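Print | E-mail

3.2 Packing soft goods in paper

Kubo and Pruvost claim that soft household items "settle by themselves" in an open paper bag and need no packing order. We doubt this. Their figure of 1,792 packed bags says little, as fill level was never recorded – only whether the rim could still be closed.

Cloth is the weak point. It takes whatever shape it is given and holds space that a firmer item could use (Figure 4).
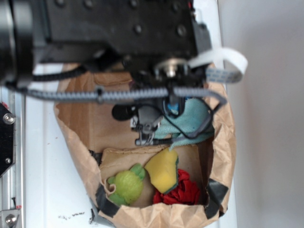 Figure 4. Open brown paper bag with a green rubber toy, a yellow sponge and a red cloth at the bottom; a light teal cloth is bunched against one wall.

3.3 Folded or bunched

Chiba's advice to fold every cloth first may be sound, but she tested it on one bag size. We treat it as unproven.

Print | E-mail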